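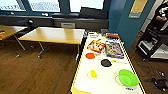 A long white table with a green bowl, a black pan and some bright boxes on it.

Why Do We Clear the Table? A Look at Sorting, Stacking and Finding a Home for Things

Hello again, young readers! Today we are going to talk about tables, which may not sound very exciting at first, but please stay with me, because a table with lots of things on it is a kind of puzzle, and I happen to love puzzles. (I also love tables. I have had the same kitchen table for most of my life and I could tell you where every scratch came from, but we will save that for another day.)

What is a table for?

A table is a flat surface held up off the floor, and that is really all it is. People have been making them for thousands of years, out of wood and stone and metal and, much later, plastic. The flat part matters most. If you put a ball on a table that leans, the ball rolls away, and if you put soup on a table that leans, well, you will need a towel.

Because a table is flat and right at the height of our hands, it is the easiest place in any room to put something down. You come in with a box, and down it goes. You finish with a bowl, and down it goes too. Before long there is a whole crowd of things sitting together that would never have met anywhere else!

Look at the table at the top of the page. The black pan has a short yellow handle, and not far from it is a flat orange-red disc. There is a bowl as green as a lime. Then come the boxes, one of them red and yellow and the other, the larger one, with a busy picture in lots of colors. If you had to put all of that away, where would you begin?

What does "sorting" mean?

Sorting means putting things into groups. The things in a group are alike in some way, and the fun of it is that you get to choose the way. Let's try a few.

You could sort by color. Yellow is a good one to start with, because once you begin looking for yellow you find it in all sorts of places. The pan has its yellow handle, the edges of the table are yellow, and there is a small, lumpy yellow thing sitting on a pale round dish. Can you find any more?

You could sort by shape. The pan is round and the dish is round, so those two could go together. The bowl is a wide oval, like a circle that somebody has gently stretched. The boxes have straight sides and corners, so they would make a group of their own.

Or you could sort by what things are used for. Pans and bowls are both kitchen things, even though one is black and one is green and they don't look a bit like sisters. This is the kind of sorting that most families use when they put things away, and it works nicely, because when you want to make pancakes you don't go looking for something black. You go looking for a pan.

My friend Ruth Urrego once sorted her whole bookshelf by color. It was the prettiest shelf I have ever seen, all the way from red to violet, and it took her most of an evening to find her dictionary.

Why do bowls nest and boxes stack?

Now for a little bit of science. Take two bowls of the same kind and put one inside the other. They slide together, don't they? We say that they nest, like little birds' nests tucked one into the next. A bowl is wide at the top and narrower at the bottom, so there is room for the next bowl to sit inside it.

Closed boxes can't do that. Their tops are flat and so are their bottoms, which means that they stack instead, one on top of another. Here is a rule that builders, bakers and grandmothers all know: put the biggest and heaviest one at the bottom. A wide box underneath gives the others plenty of room to stand on. If you put the small one at the bottom, the big one sticks out over the sides, and a bump of the elbow can bring the whole tower down. (Try it on a carpet first – it is much quieter.)

Pans are a bit of both. The round parts will often nest, but the handles stick out, and you have to turn each pan a little until the handles stop arguing with one another.

Flat things and papers

Flat things are tricky in their own way. A sheet of paper weighs almost nothing, and it can slip under a box and stay hidden for weeks. When you clear a table, it is a good idea to gather the papers early and keep them in one pile away from anything that might be wet.

Try it yourself

You will need a table, a grown-up who says yes, and ten things that are safe to handle. Leave out anything sharp, hot or made of glass.

First, spread your ten things out so that none of them is touching another. Now sort them by color and look at your groups. Is there one thing that won't fit anywhere? Make it a group of one; that is allowed.

Mix them up and sort them again, this time by shape. Then do it a third time, by what they are for. Did anything change places?

When you have finished, ask someone else to sort the same ten things without telling you their rule, and see if you can guess it. Kadri Rimkutė, who is seven, wrote to us that she sorted hers by "things my brother would lick" and "things he wouldn't," and her mother needed three guesses.

Words to remember

Sort: to put things into groups.
Nest: to fit one thing inside another of the same kind.
Stack: to set things one on top of another.
Surface: the outside or top part of something, like the flat top of a table.

Written by Laimutė Paulauskas, 3 June 2020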